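A week of hand washing with the Platar service

I've been promising a few of you a proper write-up of the Platar trial since before the holidays, and every time I sat down to do it something else came along (the dog, mostly, and then the water heater). So make yourself some coffee, because I've got a lot to say about it.

Some background for those of you who came here for the bread recipes. Platar is a household service put together by a small company called Vorkstead, and the idea is that you rent time on a humanoid robot for the dull little jobs. I don't mean vacuuming, which we've all had covered for years. I mean things like rinsing out a cloth in the bathroom sink, hanging up a towel, wiping down the counter. You pay by the session, you get a person along with the robot, and you choose your tasks from a list. My neighbor Kaiwen Luo signed up first and talked about it so much over the fence that I finally put my name down too, partly just to get him to stop!

The person who came along was Amirul Lau, and I can't say enough nice things about him. He went over the whole list with me at the kitchen table, asked which jobs I really cared about, and crossed off a couple he thought would disappoint me. I appreciated that. When did you last have a salesman talk you out of something? I told him that what I wanted most was the hand washing. I have a big pile of dark cleaning cloths that bleed onto everything if they go in with the regular wash, so they get done in the sink, and I have been doing them in the sink for more years than I care to add up.

We used the bathroom at the Hivport showroom, which is fitted out like one you'd find in a regular house, with a vanity and a toilet and pretty herringbone tile on the floor. (I'm a little jealous of the tile.) I got to stand in the doorway and ask as many questions as I liked, and I liked to ask a lot of them. 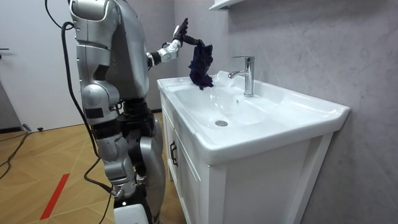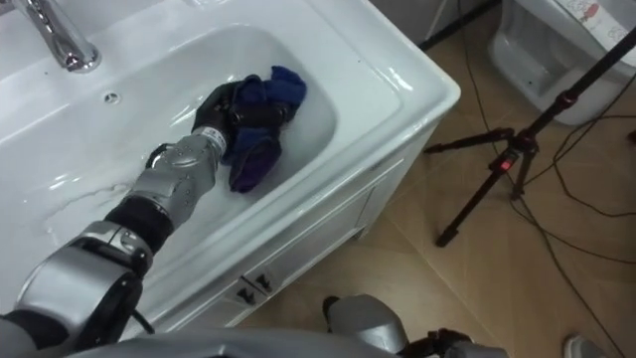 Platar at the bathroom sink with one of the dark cloths.

Now, the washing itself. My first impression was how gentle it was with the cloth, and my second was how slow. If you're the kind of person who taps her foot at the microwave, you'll find it hard to watch. I got used to it after a while and even found it sort of restful, like watching somebody else knit. The hands are what sold me. They have real fingers, and they can get hold of a cloth by one little corner or grab it in a bunch down in the water, and I hadn't expected both from the same machine.

It's not perfect and I don't want to pretend it is. Some water ended up on the counter, and I would have liked it to wring things out harder. Amirul wrote both of those down and told me wringing is the thing customers bring up most. He also said the robot does better with a small cloth than with a bath towel, so I wouldn't go handing it your good heavy ones just yet. And it's tall! My own bathroom is the size of a closet, and I honestly don't know where I'd stand if it was in there. Measure before you book.

On to money, which I know is what my sister is scrolling down for. A single session is $100, and that gets you 2 hours with Amirul or one of his coworkers there the whole time. The bigger package is $500 and you can spread the sessions out however you want. Kaiwen bought the package. I'm sticking with singles for now, and I'd like to try the dish drying next, and possibly the folding if I'm feeling brave.

If you want to book, their front desk is at extension 3205, and ask for a morning. The Cifuentes bakery is right next door and they sell out of the almond ones by lunch. I brought home six and there are two left as I type this.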